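布製品の仮置き方法が仕分け作業に与える影響
生活環境演習 グループ課題報告書
提出日 2022年1月16日

1. 目的

家庭内の片付けでは、衣類、袋物、包装されたままの品などが一つの台の上に集められ、そこから収納先へ移されることが多い。本課題では、この「仮置き」の段階に注目し、品物の置き方が仕分けの手間にどう関わるかを調べた。収納家具の配置や収納量の多少は扱わない。対象は、台の上に品物が出されてから、種類ごとに分け終わるまでの工程に限る。

2. 背景

9月の予備調査では、共同住宅Venachの居室で片付けの手順を聞き取った。そこで多かったのは、布製品の扱いに時間がかかるという回答である。箱や袋に入った品は外形が一定で、つかむ位置に迷わない。これに対し布製品は、置いた時点の折れや重なりによって外形が変わり、端がどこにあるかを探す動作が加わる。聞き取りの段階では、この動作を「端探し」と呼ぶことにした。以後の記述でもこの語を用いる。

3. 方法

3.1 対象品

対象品は60点とし、うち29点を布製品とした。残りは箱物、袋入りの品、編んだ素材の小物などである。布製品については、色(明色、暗色)、厚さ(薄手、厚手)、表面の状態(平滑、網目状)を記録票に記入した。重さの測定は行っていない。

3.2 作業台

作業面には、淡い色の柄布を掛けた台を用いた。柄布は作業面を統一するためのもので、品物の位置を測る目盛りとしては使用しない。

3.3 置き方の条件

置き方は次の二条件とした。
条件A 布製品と箱物、袋物を区別せず、一か所に寄せて積む。
条件B 布製品を手前、それ以外を奥に分けて置く。
いずれの条件でも、布製品は畳まない。畳む操作を入れると、畳み方の個人差が所要時間に含まれてしまうためである。

3.4 記録項目

記録項目は、仕分け完了までの所要時間、端探しの有無、持ち替えの有無、隣接する品の移動の有無とした。所要時間は秒単位で記録し、台から落ちた品があった場合はその回を除外した。

4. 布製品の状態と把持位置

布製品の置かれ方を観察すると、塊状になる場合と、一部が細く伸びる場合がある。前者では膨らんだ部分が先に目に入り、後者では細い部分がつかむ位置の候補になる。

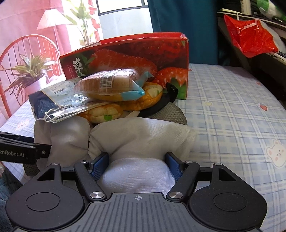

図1 網目状の白い布。畳まれておらず、奥にイチゴ柄の大きな赤い箱と、包装された品などの山がある。 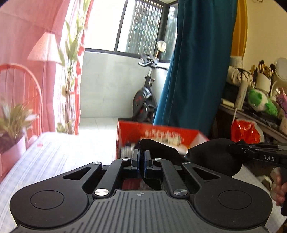

図2 柔らかい黒い布。細い帯状の部分が挟まれ、右側は丸みのある塊になっている。

把持位置の分類は、「端部」「膨らみ」「帯状部」の三つとした。端部は布の縁、膨らみは折れや重なりで盛り上がった箇所、帯状部は幅の狭い箇所を指す。一つの品が複数の区分に該当する場合は、最初に持ち上げた箇所で分類した。縁に近い膨らみを持った場合の扱いは当初決めておらず、途中から膨らみに統一した。統一前の記録は見直して書き換えてある。

5. 結果

60点の仕分けに要した時間は、条件Aで435秒、条件Bで400秒であった。差は35秒である。
端探しは、両条件とも薄手の布製品で目立った。膨らみを持って持ち上げた場合、布の残りの部分が下に垂れ、隣の品に触れることがあった。帯状部を持った場合は持ち上げ自体は早いが、置く際に形が定まらず、持ち替えが生じやすい。端部を持った場合は、持ち替えも隣接品の移動も少なかった。
隣接品の移動は主に条件Aで生じた。編んだ素材の小物が布の下に入り込むと、布を引いたときに一緒に動く。表面に凹凸のある素材どうしではこの傾向が強かった。箱物は布に引かれて動くことがほとんどなく、山の支えとして働いている回もあった。

6. 考察

条件Bで所要時間が短くなった要因としては、隣接品を戻す動作が減ったことが考えられる。ただし布製品を手前に置いたことで腕の移動距離も変わっており、二つの影響を分離できていない。分離するには、布製品を奥に置く条件を追加する必要がある。
また、明色の薄手の布は重なりの境目が見分けにくく、一枚と思って持ち上げたところ二枚であった例が記録票に残っている。暗色の布でも折れの影が判別しにくいという所見があった。色による差を論じるには、作業面の色と照明の条件を揃えた別の実験を要する。
当初は収納用品Jekowの仕切り箱を仮置きに併用する案もあったが、箱の容量が対象品の量に対して小さく、見送った。同じ理由で、Calvoの平型トレーも使用していない。

7. 課題

(1) 各条件の試行が一回であり、ばらつきを評価できない。
(2) 作業者の慣れの影響を除いていない。条件Aを先に実施しているため、条件Bの時間には二度目であることの効果が含まれる可能性がある。
(3) 厚手と薄手の区分を目視で行った。厚さの基準値を設けるべきであった。
(4) 袋入りの布製品を布と袋物のどちらに数えるかについて、記録票の記載が統一されていない。本報告では袋物として集計した。

8. 今後の予定

次の課題では、実施順を入れ替えた試行と、布製品を奥に置く条件を追加する。記録票は班内で共有している様式「Mukau」を改訂し、把持位置の欄を自由記述から選択式に変更する。改訂版には、品物ごとの持ち替えの記入欄と、除外した回の理由を書く欄も加える。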